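Speaker notes: Reducing Food Loss in Shared Community Kitchens
Presenter: Myung-ja Na, Koltormont Regional Food Office
Session length: 40 minutes, with questions taken at the end

Opening

Welcome delegates and acknowledge the hosts at the Dustonmont Civic Centre. Thank the Henach Foundation for its support of the kitchen review. State at the outset that the full report will be released in October and that these remarks cover its main findings only.

The review was established to answer a practical question put to the Office by its member kitchens: where in the weekly cycle is good food being lost, and which of those losses can a kitchen prevent with the staff and equipment it already has? Remind the audience that the review did not examine household waste. Councils will be dealing with that matter under a separate program.

Scope of the review

Eight kitchens took part. They ranged from a church hall serving one lunch a week to the Um Street kitchen, which prepares evening meals on every weekday and supplies two outreach services. Each kitchen kept a discard log for the whole of the review period. Staff recorded what was thrown out, at what stage, and the reason as they understood it at the time.

The logs produced 1054 usable entries. Entries with no stated reason were set aside. Acknowledge that the logs depend on the judgement of the person at the bin, and that two kitchens changed coordinators part way through. The report discusses both points in its appendix on method.

Finding one: losses at receipt

Most delegates will expect plate waste to lead the list. In the logs, the largest category was fresh produce discarded before any preparation had begun. Donated produce often arrives at a single time, in mixed condition, and is put into the cool room in the crates it came in. One spoiled item at the bottom of a crate is enough to affect its neighbours before the crate is next opened.

Pause here. Ask for a show of hands from kitchens that sort on arrival.

Explain that the kitchens with the lowest losses at this stage had set aside a bench and a fixed half hour for sorting. They used three grades: use today, use this week, and hold. The grades were written on coloured tape. The cost was negligible, and the coordinators reported that the cooks planned their menus from the tape.

Finding two: storage practice

Cool rooms were in sound working order at all sites. The difficulty lay in what was being put into them. Whole tomatoes, bananas, onions and potatoes were routinely refrigerated, chiefly to clear the floor. The review team recommends a ventilated rack, out of direct sun, for these items. Onions and potatoes should be kept apart from one another.

Tomatoes deserve a particular mention. They appeared in the logs of every kitchen, and they are among the items most often donated in late summer. Fruit that is fully ripe should be cooked or served promptly, and may be chilled for a short time if that is not possible. Fruit that is still firm and pale at the shoulders should be left at room temperature, in a single layer, stem end down.
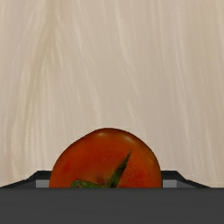 Finding three: portioning and service

Keep this section brief. Plate waste was lower than anticipated, although it rose noticeably where meals were plated in advance. Kitchens that allowed guests to choose between a small and a standard serve recorded less waste and received no complaints about quantity. Um Street now offers both sizes at every sitting.

Note for the presenter: a question on second helpings is likely. The Office has no objection to second helpings, provided that hot food has been held at a safe temperature throughout.

Recommendations

The Office asks member kitchens to adopt a sorting period at each delivery and to record it on the roster. It asks them to provide open racking for produce that does not belong in the cool room. It also asks that a discard log be kept for one month in each year, using the standard form.

Small grants of up to $1000 will be available towards racking and containers -- applications are to be made through the Office and must be signed by the kitchen coordinator. Labour costs are not eligible. Kitchens that share premises may lodge a joint application.

Close

Thank the participating kitchens, and in particular the staff who filled in the logs at the end of long shifts. Direct delegates to the registration desk for printed copies of the log form. Invite questions.

Related items

Discard log: standard form and instructions
Safe holding temperatures for hot food
Henach Foundation kitchen grants: guidelines for applicants
Cool room cleaning schedule
Minutes of the Dustonmont coordinators' forum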